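Unit 4: Load Paths in Simple Frames

A load path is the route a force takes from the point where it acts to the ground. Each member on the route carries axial force, shear, bending, or some mix of these. Draw the path before writing any equations.

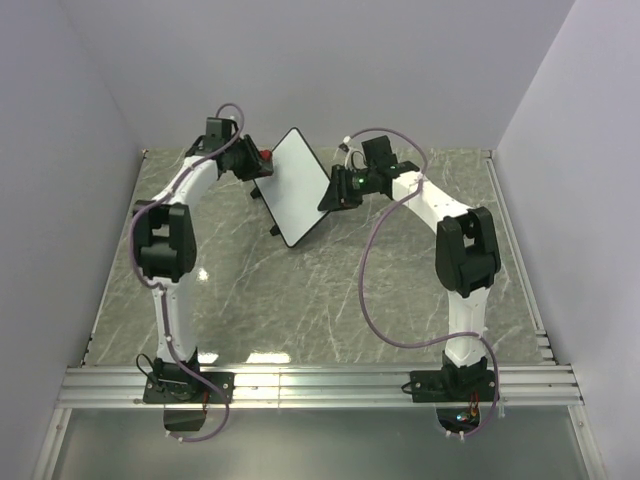
For a cantilever with a point load at the free end, the moment at the support equals load times length. A 30 N load at 2 m gives 60 N·m. Self-weight is ignored until Unit 5.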